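Wood tops and paste wax, how often?

oldmaplelane
Jan 14, 2018
Hi all! We finally brought my aunt's dining table home from Graven, and I'd love to hear how often you folks wax. The lady at the Jindarus store told me every 2 months, which sounds like an awful lot of rubbing for a table that mostly sees soup and homework.

pinehollow
Every 2 months is how you sell wax, my friend. I do mine once a year, in May, with the windows open and the radio on, and it has come through four kids just fine. A thin coat, wait up to 30 minutes, then buff with an old T-shirt (the softer the better!).

teakettle_b
I have to disagree a little, pinehollow. Once a year is fine in a damp place, but we heat with a stove all winter and my top looks thirsty by the new year. A lot depends on the color and the grain too — I do love a honey-toned surface with some streaks in it.
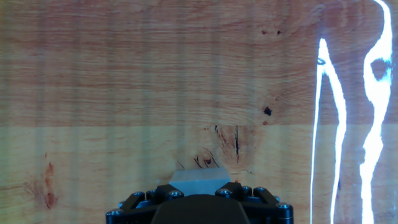
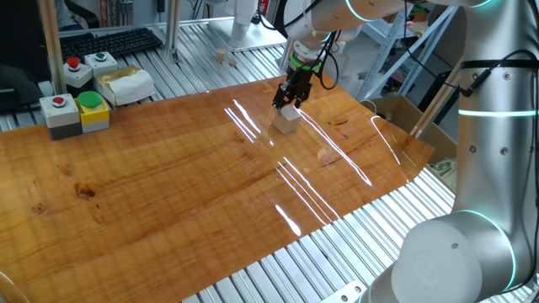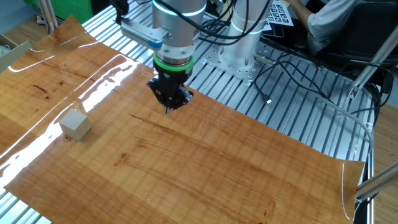

Anyway, what I wanted to say is that you should go by feel. If a damp cloth drags, it's time, and if it glides, put the can away and have a coffee. I use the Stendia paste, though my sister swears by plain beeswax and we've been arguing over it for years.

pinehollow
Fair enough on the stove, I hadn't thought of that. I still say too much wax goes gummy!

oldmaplelane
Thank you both, so kind. I'll try the damp cloth tonight after supper and go from there. Does anybody know if the Stendia one smells strong?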